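Iltix Nellurell Bench Pack
Simulated tabletop for gripper and camera comparisons
$59, single seat, download only (769 MB)

Hi, I'm Naledi, and I built most of this one, so I get to write the page! If you've ever ordered a gripper on the strength of its data sheet and then found out the fingers were too fat for the thing you wanted to pick up, you're the person I had in my head the whole time. I've done it twice. The second one is still in a drawer.

The Bench Pack is a ready-made room with an arm, a table and a set of objects, all set up so you can swap the gripper, swap the controller, move the cameras and run the same job again. You load it, pick your object, press go. I had it running on my old laptop over lunch (slowly, but running), and on a decent desktop it's quick enough that you stop going for coffee between runs.

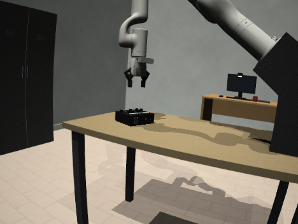
Open fingers, well above the box. Monitor and webcam on the back desk.

The object I keep coming back to is the little black box with the controls on top. It's a mean one. It's low, it's dark, and there are knobs sitting right where a lazy grasp planner wants to put a fingertip. A plain block tells you if a gripper can close. I like the box better for finding out if you've got the approach right, and it's a great way to embarrass a controller that looked fine on cubes.

What you get in the download:

Arm model with joint limits already set
Two-finger gripper, plus a blank mount for your own
Tabletop object set
Two controllers, position and impedance
Movable cameras with saved presets
A script that runs the whole comparison and writes one results file
604 recorded runs to check your numbers against

About that blank mount. You bring in your own gripper mesh, tell it where the fingertips are, and it slots in under the wrist. Xolani Mtshali, who does our support mail, timed himself with a Jaber gripper he'd never seen before and was done before his tea went cold. Mine took longer, but I'd put the mass in the wrong units, so please learn from me and check that first. 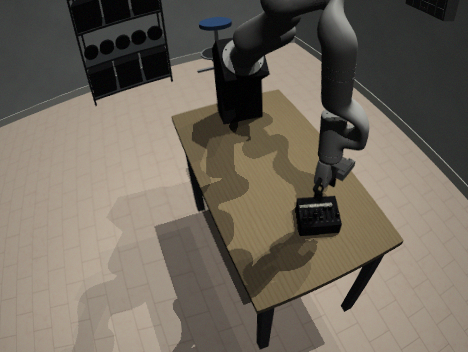 Fingers at the far edge of the box, pedestal at the other end of the table.

Controllers next. The position controller is the simple one and I'd start there. It goes where you tell it, hard, and if your target is a hair too low you'll see the contact force shoot up in the log. The impedance controller gives a bit when it touches something. I run both on every gripper I try, same object, same start pose, and put the two force plots next to each other. You can set the stiffness from the config file or from the slider, and the slider is much more fun.

Each run is 300 steps by default. That's plenty for reach, close and lift. If you want to add a place at the end you'll need to bump it up, and there's a line for that near the top of the config. Fares Issa on our side likes very long runs and says it holds up fine, with a big results file as the price you pay. 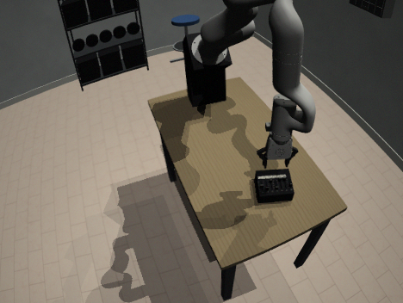

Fingers spread, tips just above the far edge of the box.

Camera placement is where I'd spend your first afternoon. You'll want to know what each view can tell you before you trust any detector with it, and the presets make it easy to flip from one to the next without touching the arm. Matte black things on wood sound easy until the arm starts throwing shadows all over the tabletop, and then your edge finder gets very excited about the wrong edges! Try it at the hover pose, with the fingertips just over the far edge of the box: the dark shadows spread across so much of the wood that a simple brightness threshold has a rough time. The pale strip across the far part of the top is a handy thing to lock on to instead. I ended up using it to work out which way the box was facing.

A few things it doesn't do. There's no cable drag, soft fingertips are only approximated, and suction isn't in this version (Chantelle Swanepoel is working on it, and I'm hoping for September). If suction is what you need, hold on to your money for now.

Upgrades within this version are free. Teams should write in for multi-seat pricing and ask for Xolani. Students and schools, same address, and tell us what you're trying to pick up, I love hearing about the odd ones.

Works with: Linux and Windows
License: single seat, two machines
Ships as: download link by email
Goes well with: Westudham Camera Presets, Iltix Results Viewer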